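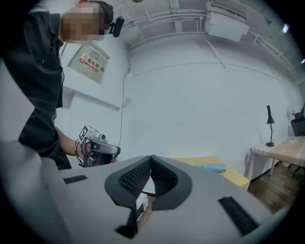
*Gladys Mushi*

**Used car lot walkaround, July**
Culus hatchback, gray, front row at the Grallton lot. Priced to sell, as it has been for a while.

### Outside

- [x] **Tires, tread.** Fine on three. The left rear is a Zadeo and the others are not, so somebody had a bad day at some point.
- [x] **Tires, pressure.** Left rear was low. Filled it. Check again before anyone drives it.
- [ ] **Wipers.** They move. The windshield stays the same. Replace both.
- [x] **Headlights, high and low.** OK.
- [ ] **License plate light.** Out. It was out last month too, and I wrote it down then in what I thought was clear handwriting.
- [x] **Body panels.** Small dent on the passenger door, already in the listing. The listing calls it "character." Please call it a dent.

### Inside

- [x] **Seat belts.** All latch and pull back. The rear middle one takes its time.
- [x] **Horn.** Works. Sorry to the couple looking at the minivan.
- [ ] **Air conditioning.** Blows air. I would not go further than that. Send to Björklund for a recharge and ask them to look for a leak first this time.
- [x] **Warning lights.** All come on with the key, all go off with the engine running.
- [ ] **Spare and jack.** Spare is there, jack is not. There's a very nice umbrella where the jack goes.

### Under the hood

- [x] **Oil.** Level good, color acceptable.
- [x] **Coolant.** At the line.
- [ ] **Battery.** More than 3 years old by the sticker, and slow to crank. Test under load.
- [x] **Belts and hoses.** No cracks.

### Road test

Drove 14 miles, mostly on the county road. Brakes straight, no pull. A buzz from the dash at 20 mph that goes away if you press on the glove box — or turn up the radio, which I suspect was the previous repair.

**Result:** hold. Not for test drives until the jack, wipers, battery and plate light are done. The AC can follow, but take "ice cold" off the window sticker today.

G.M.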